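Home > Desk & Shelf Care > Dusters

Satero Chenille Hand Duster – green

Last updated: Wed 31 January

Back in stock, both lengths. The short one sold out before Christmas and people kept asking, so we've ordered deeper this time. Same duster, same head, new card sleeve instead of the plastic bag.

For desks, desk shelves, monitor stands, window ledges, skirting, the tops of door frames. Chenille fingers all the way round the head so there's no right way up. Use it dry for dust. Slightly damp for anything that's been sat there since last year.

What you get
– one chenille head, removable
– one handle, short or long
– hanging loop (in the sleeve, you fit it yourself, takes a second)

No spare head in the pack. Spares are sold singly, see further down.

The head

Soft, thick, floppy fingers on a fabric sleeve, and the sleeve goes over a padded core. Bends if you lean on it, comes back when you let go. We've had dusters in where the core is a bare strip of plastic and you hear it knock on everything. Sent those back.
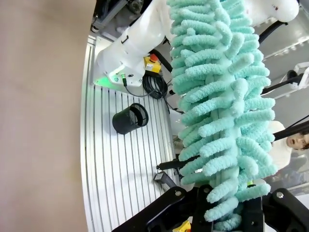
Shake it out of the window before the first use. New heads shed a bit of fluff, first day or two, then it stops. If yours is still shedding after a couple of washes tell us and we'll swap it, no need to post the old one back.

Colour: listed as green. Comes up minty in some light and more of a teal in others, and batches vary a touch on top of that. If you're buying several for one office and want them to match, order them together and put a note on the order.

Handle

Smooth plastic, slim enough for small hands. Pushes in, twists to lock. Short is for desk work. Long is for the top of a bookcase, and it's a bit whippy at full reach so go gently near anything breakable. Not telescopic – we did stock a telescopic one by Pidelix and the joint slipped on too many of them.

Using it on a desk shelf

The little two-tier risers are what most customers buy this for, going by the emails. Wood boards on a metal frame, stuff on top, stuff underneath, dust in all of it. Start with the top board and work down or you'll be doing the lower one twice. Lift things off if you can be bothered. A mesh pencil cup standing at one end of the top board can stay put while you do the other end, then slide it along and do where it was. Paper scraps are a different matter. Small bits like the orange-red and green ones on that board will push along in front of the head and some go over the front onto the table, so pick up what you can by hand first and let the duster have the rest.

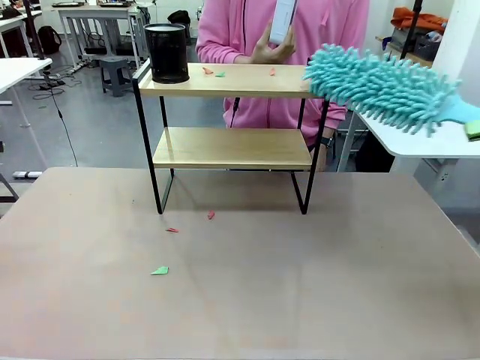 Thin metal frames are where the fingers earn their money. A flat cloth skates over the join between board and frame and leaves a line of grey behind. With chenille you just press down at the end of the board, as with the teal head on the right of the top shelf here, and give it a half turn so the fingers get down the side as well. Then the legs, top to bottom. Then the table underneath, last of all, by which time most of the dust is on it anyway.

Mesh cups and trays: tip everything out, roll the cup over the head a few times, inside and out. Doesn't get sticky stuff. Old ink needs soap and a brush.

Keyboards, fine, switch off first or you'll send somebody a row of jjjjjjj. Screens, dry only and with a clean head. A head that's just done the skirting has grit in it and grit scratches.

Not for: oily kitchen hoods, wet paint, rough unsanded wood (it snags and pulls the loops), anything hot.

Washing

Pull the head off the core. Warm wash, mild soap, by hand or in the machine in a net bag. No fabric softener – it coats the fibres and the thing just pushes dust around after that. No tumble dryer. Squeeze, don't wring, hang it up. Thick heads dry slowly so do it at night if you want it for the morning.

Don't put the core in the machine. The padding goes lumpy and we don't sell them seperately.

Spare heads

Green only for now. Grey was promised for May, will believe it when it's on the shelf. Spares fit the short and the long handle. They don't fit the Benmoussa flat duster, different sleeve, too narrow, please stop trying, they split at the seam.

Sizes and bits

Stock code: 689
Short handle with head: 300 g packed
Trade carton: 50, short handle only
Smallest trade order: 6
Long handle: sold singly, no carton

Trade prices by email, ask for Vimala Devadiga. Schools and offices can pay on invoice. Carton orders go out on the pallet run so allow a few days extra.

Customer notes

"Bought for the shelf over my desk, now it does the stairs as well. Head washed fine. Loop was a faff to get on." – Indira Joseph

"Good duster. Handle could be a bit longer on the short one, I know that sounds daft." – Prakash Varghese

"Second one from here. First went to my mother who won't give it back. Colour is slightly different to hers but I don't mind." – Subbarao Reddy

"Fluff on everything for two days, then fine as described. Would like the grey." – Zane Jõgi

Re the loop: it goes through the hole from the back, then over itself. There's a drawing inside the new sleeve. If you've got the old plastic bag version with no drawing, email and we'll send one over.

Returns

Unused, in the sleeve, usual terms. Used heads we can't take back for hygeine reasons unless faulty. Faulty means seam gone, fingers coming away, handle won't lock. A photo is enough, send it with your order number and we'll sort a new one.

Goes with: Allard desk brush, Allard lint-free screen cloth, net wash bag (small)

Filed under: dusters, chenille, desk tidy, shelf cleaning, washable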